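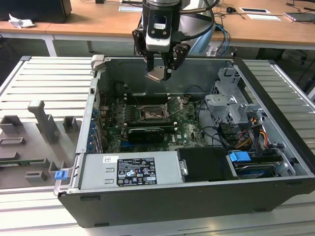
Progress Report to the Auer Fund
Desktop Refurbishment, Clorgate Workshop
Period covered: to the end of August

1. Work done in this period

The grant pays for the repair and reuse of office desktop computers at our Clorgate workshop. Under the agreement we are to take in 100 machines, strip and check each one, and pass on those that can be made to work. The full 100 have now been received. The last batch came from Futum when it closed its upstairs office, and it is made up mostly of tower cases.

Stripping has gone more slowly than the schedule allowed. The towers are laid on their sides with the side panel off, and the parts are taken out in a fixed order: processor cooler, drives, memory, expansion cards, power supply, and last the motherboard if it has to come out at all. In most cases it stays in. The green boards in this batch have the processor socket near the middle with the memory slots close by, so the socket and its metal frame can be checked once the cooler is off. A graphics card is left in its slot until the board has been tested.

The slow part is the small metal pieces. Slot covers, brackets and drive rails were at first put into one tray, and matching them to the right case afterward took longer than removing them. Since August each case has had its own tray with the case number on it, and the pieces go back in before the side panel is closed.

2. Condition of the machines

The cases themselves are sound. The blue slot clips on the towers hold well and do away with most of the screws at the rear. Drive cages are straight. Dust was heavy in the Futum machines, mainly behind the front panel and under the plastic air ducts, and all of them had to be blown out before testing.

Power supplies are the main concern. We record the details from the label on each unit before it goes on the tester. In the last batch 7 failed under load and have been set aside for recycling. We don't open power supplies and don't intend to. Replacements are being bought used from Jasia, which has agreed to hold its price until the end of the project.

Bent socket pins were found on 6 boards. These boards are being kept for spare parts and won't be counted as finished machines.

3. Finished machines

So far 30 computers have been completed, tested overnight and packed. They are on the shelves by the loading door and can be collected any Friday. Each has a wiped drive, fresh thermal paste and a printed sheet listing the parts inside. We had planned to be further along by this point. The delay comes from the parts sorting described in section 1 and from waiting on the first order of power supplies, which arrived short and had to be made up.

4. Spending

Spending is within budget. The line for power supplies will be used up before the end of the project. The line for memory is underspent, as most of the towers came with enough. We ask permission to move the unspent memory money to power supplies. No change to the total is requested.

The tool line has been spent in full on screwdriver bits, anti-static mats, a second tester and the numbered trays.

5. Next period

Stripping of the Futum towers will be finished first, and testing will go on alongside it as replacement units come in. The older small-format machines will follow. They use a different power supply that Jasia doesn't carry, and we are still looking for a source. If none is found, we will propose using them for parts and will write to the Fund separately before doing so.

The inventory list is attached, along with receipts for the tester and the first power supply order. The receipt for the second order will be sent when it is received.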